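Bimanual fold task: how much object variety before you start training?

hadiza_i
Posted Wednesday, November 8, 2023

We have 572 teleop episodes on the two-arm setup, nearly all of them with the same flat pad. Policy does fine when the pad starts square to the table and falls apart when it starts on a diagonal. My plan is to keep the pad and collect more start angles before adding anything new.

Each operator does 2 hours and then swaps. Start pose is picked by a script, so people don't drift back to the easy ones.
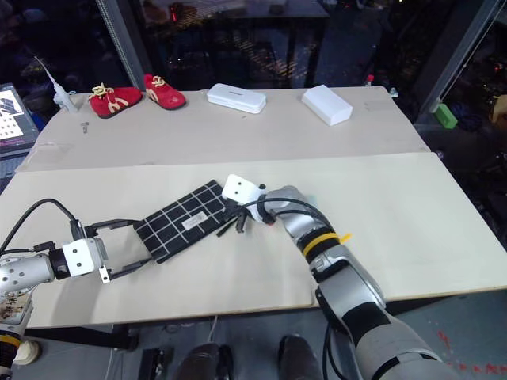

The other thing I'm unsure of is the clutter. I leave things on the back board and move them between episodes, on the theory that the policy should learn to ignore them. Mirko thinks it's wasted effort at this stage.

mvitale
I do think that. Get the grasp working with a clean table, then add clutter. Right now if it fails you can't tell which of the two did it.

gaeun_b
Disagree with mvitale. We did clean table first on the Sedard project and had to redo most of it in July. The model had latched onto the bare table edge. Move the shoes around from day one.

mvitale
How many start poses did you have, though? If it was a handful I'd blame that.

gaeun_b
6. Fair point, but we added more later and it didn't help until the background changed too.

buchanan_a
Are you keeping the failed grasps? We tag ours and leave them out of training, but the recoveries go in. If the left arm misses and the operator backs off and tries again, that's a good episode.

hadiza_i
Keeping everything, tagged by the operator at the end. I hadn't split out recoveries. Will go back through the diagonal ones first and see how many there are.

mvitale
Hold out a few angles for testing before you collect more. Much harder to do afterwards.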